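Chapter 3
Loading and Unloading the Dishwasher

Aims of the chapter

After working through this chapter the reader should be able to sort a mixed set of kitchenware by material and shape, assign each piece to the upper or lower rack, set it at a suitable angle, and empty the machine in an order that keeps clean pieces dry. Hand washing was covered in Chapter 2 and is referred to only where a piece should be kept out of the machine.

3.1 Terms used

The upper rack is the shallower of the two wire baskets and runs on side rails. The lower rack is deeper and rolls on small wheels over the open door. A tine is an upright wire that holds a plate or bowl apart from its neighbour. The foot of a cup or plate is the raised ring on which it stands. Many feet are slightly hollowed, and this hollow is the usual place for water to collect when a piece is washed upside down.

The set is the group of pieces to be washed in one cycle. Staging is the placing of the set on the worktop before loading, or after unloading and before the pieces go into the cupboards.

3.2 How water reaches a piece

Water leaves the spray arms in narrow jets directed mainly upwards. A surface is cleaned well only if a jet strikes it or if water runs freely across it. It follows that the soiled side of a piece must face downwards or towards the centre of the machine, and that no two pieces should be nested. A mug standing upright in the rack fills with dirty water and stays full until it is lifted out.

Drying depends on the heat held in the material. Thick stoneware holds enough to drive off most of the film left after the rinse. Thin plastic cools quickly and often comes out wet. Plastic boxes and their lids should therefore be unloaded last and wiped with a cloth.

3.3 Sorting by material

Glazed mugs, cups and plates may go in the machine unless the maker's mark says otherwise. Drinking glasses belong in the upper rack, spaced so that they do not touch. The glass beaker of a French press may be washed in the same rack once the plunger has been taken out and the grounds have been emptied into the bin. Painted vases are washed by hand, as the colours may lie above the glaze. Electric kettles are never put in the machine.

Paper labels should be removed from the underside of new pieces before the first wash. A label that comes away during the cycle is carried to the filter and may block it.

3.4 Staging on the worktop

The upper rack is pulled out fully before any piece is moved. The worktop to either side of the machine is used for staging, with tall pieces towards the wall and low ones towards the front edge. Cups laid on their sides roll easily and should be turned upright or upside down. Storage jars and food containers that are not part of the set are pushed back into a corner, where they will not be mistaken for washing. 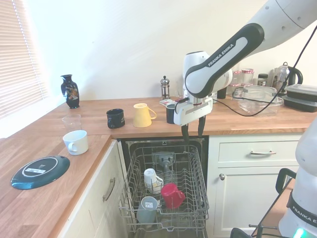
Where the worktop turns a corner, the longer side is used for the pieces to be handled first. The order of loading within the upper rack is from back to front, so that the hand does not pass over pieces already in place. Section 3.5 sets out the same procedure for the lower rack, beginning with dinner plates.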